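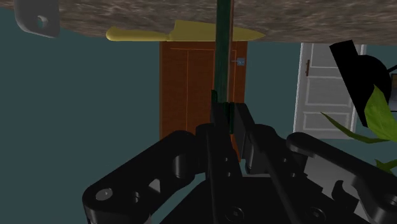
Notebooks > Simulation Bench > Evaluations > Drulto

2022-11-12
Entry by Simão Macedo. Reviewed by Saimi Harju.

Subject: Drulto simulation package, trial license supplied by Endotbridge. Second evaluation entry.

The household set was loaded with the two-door room and the black linkage gripper. The task under review is the rod grasp, with the green rod held upright between the central fingers. Contact settings were left at the vendor defaults for all runs.

Runs completed: 143. Runs stopped by the solver: 40. The stopped runs were logged under their original seeds and have not been repeated. Seed 1161 is to be kept as the reference case.

Observations:
- The finger pads are a separate body from the finger links. Friction may be set on the pads alone. The manual does not mention this.
- The yellow knife carries a flat color and the slab a full texture. Endotbridge should be asked whether a textured knife is included in the paid license.
- Wrist view renders at an acceptable rate on the Kratochvíl workstation. The older machine was not tested.
- Export to the Zotlow format drops the joint limits. They were entered again by hand and the file saved as revision B.

S.H. requests that the stopped runs be sorted by solver message before any comment is sent to the vendor. Support ticket 1948 remains open.

The trial license ends in February. Next entry: pad friction, lower values first, same room and same rod.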